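Kitting, and what is left of it

I have worked in the parts room at Trillska for long enough to remember three "transformations." The first was a label printer. The second was software that told us where the shelves were. The third has two arms and gets more visitors than the rest of us put together.

Some background for people outside the trade. We make control units for small pumps. Before anyone can assemble a unit, somebody has to put the right parts together in one place: a round red board, a couple of solenoids, a wire harness or two. That is called kitting. It is dull, and it's easy to get wrong at four in the afternoon, and it is most of what my end of the building has done for years. Management bought the cell from a company called Skirneo, and since the spring I have been one of the people who stand next to it.

The pitch was made in the canteen with slides. The cell would take over "the repetitive handling" and we would be "freed up for higher-value work." I wrote both phrases on my hand so I'd remember to ask what they meant. I asked. The man from Skirneo said the value would become clear as the process matured. I have been hearing about maturity ever since.

What they did get right is the layout. Yellow bins on the sides, steel tray in the open space between them with a sheet of white paper in the bottom, boards and solenoids and wiring in their own places. I have no quarrel with that. I'd have liked a bench that tidy when it was only people using it, and we did ask, two budgets in a row.
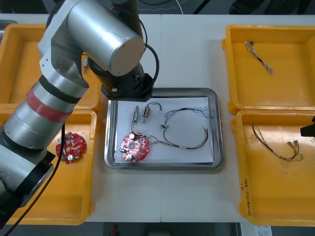 Hsiu-ying Tseng read a draft of this and thinks I'm being unfair on the bench. Her view is that we could have kept it that tidy ourselves any time we liked, and that we didn't because we were fast enough without. A machine can't work around a mess, so the mess finally got dealt with. She'd take the clean bench and the robot over the old corner and her old wrists.

I put that in because she has a point about the wrists. She did kitting longer than I did and wore a brace for the last part of it. If you had offered either of us a machine that picked up boards all day and left us to do the rest, we'd have carried it in from the truck.

The trouble is "the rest." There are 33 kits in what we call a batch. With people, a batch was something you could settle into. You talked, you noticed that the boards from one supplier had a connector sitting a hair crooked, you set those aside and told someone. Now the work that comes to me arrives in scraps. Refill a bin. Straighten a harness that has landed across something else. Clear a fault, press the green button, step back behind the line. Then wait, and not for long enough to do anything useful with the wait.
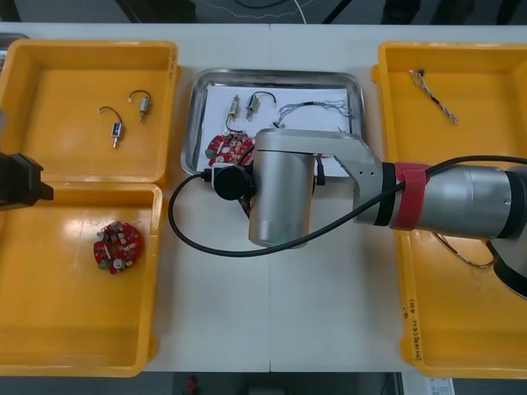
Boards, solenoids and wiring laid out at the cell.

I'm told that is what higher-value work looks like. My pay slip hasn't noticed.

Then there's the number. Every automation project has one and ours is 76. That was the hourly kit rate on the slide, and it is still up on the screen over the door with our actual rate underneath in a smaller font. I asked how they got it and was told it came from "modeled conditions." As far as I can work out, modeled conditions means the bins are always full, every harness is the same shape as the one before, and no one needs the bathroom. When we miss the number, the meeting is about us. I have yet to sit in a meeting about the number.

I'll give the boards their due. A rigid round thing lying flat in a yellow bin is a fair target, and I would bet on a machine to learn it sooner or later. The fingers come down on either side, same way each time, and it doesn't get bored. What bothers me is that everyone who visits gets shown boards. Gallero sent a group through (they're thinking of buying the same cell for their own place) and they saw fifteen minutes of boards and went off to lunch very pleased. 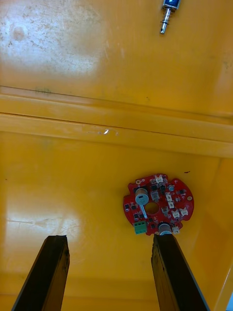 Round board, yellow bin, two fingers.

I wanted to catch one of them in the parking lot and say: ask about the wires.

Wires are where people earn their keep. A harness is never the same twice. It has been coiled one way in the box and wants to stay coiled that way, and the connector you need is always underneath. You learn to give it a little shake and let it fall open. I couldn't tell you how I know when to stop shaking. I tried to explain it to a young engineer with a notebook and we both gave up. He was nice about it. He wrote down "operator intuition" and underlined it, and I haven't seen it on a slide yet.

It's worse with loose cable. Twisted pair has a mind of its own once the jacket is stripped back. You hold it by the sleeve and the ends go wherever they like, up in a loop or off to the side.

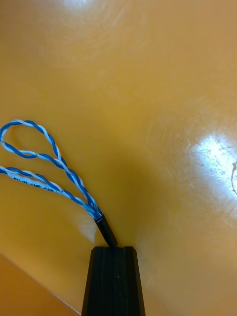 So when somebody says the cell will be doing "full kits, all variants" by December, I want to know which somebody has handled the cable. I asked that as well. The answer was that the system keeps improving, and I'm sure it does. So did I, my first year, and they still had me checked by a person who knew more.

Which brings me to the new people, and this is the bit I lose sleep over. Kitting was where you started. I started there, Hsiu-ying started there, and so did half of final assembly. You spent months with your hands in the bins and came out knowing every part in the building, and which ones lied to you. We've taken on three people this year and they went straight to minding the cell. They are bright and they're quick with the touch screen. One of them asked me last week which end of a solenoid was which. I wasn't annoyed with her. Where would she have found out?

A friend at Amissah says they went through the same thing with their packing line, and that it was fine until the old hands retired. She says now they ring one of them up at home when something goes wrong. He charges by the hour. I'm keeping that in mind.

I don't hate the thing. I've caught myself saying "come on" to it, the way you would to an old car. I would just like somebody to write down what we do all day now, with times, as carefully as they wrote down what we did before it came. They had a stopwatch on us for three weeks before the purchase and I haven't seen the stopwatch since.

If you work beside one of these and your number is also on a screen over the door, leave a comment. I'd like to know what happens when you reach it, and whether they put up a bigger one.

Posted August 2018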